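How to Keep a Workload Log for a Club Fast Bowler

A bowler who plays on weekends and nets twice during the week can pile up a lot of balls before anyone notices. The log below is the one we use at Gadberg Cricket Club. It takes a few minutes a night.

Step 1. Set up the sheet

Make four columns: date, balls in nets, balls in matches, soreness out of 9. Warm-up balls at full pace go in the nets column. Throwing does not count.

Step 2. Fill it in the same evening

Count wides and no-balls too – the body bowled them. If you forgot to count, write down the overs and multiply by six.

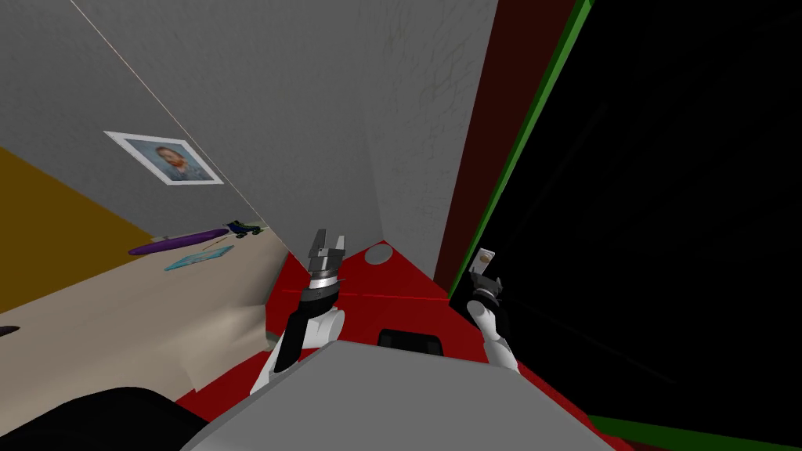 Step 3. Add up the month

Salma Helmy bowled 806 balls in August, 600 of them in nets. Put the two totals side by side and compare them with the month before.

Step 4. Plan the next block

If the total has jumped and the soreness scores have gone up with it, cut net sessions first and leave the match overs alone. Show the sheet to your captain before selection. Anyone with pain that lasts into the next session should stop bowling and see a physio.

Questions about the sheet go to Abbas Bagheri at the Gadberg nets.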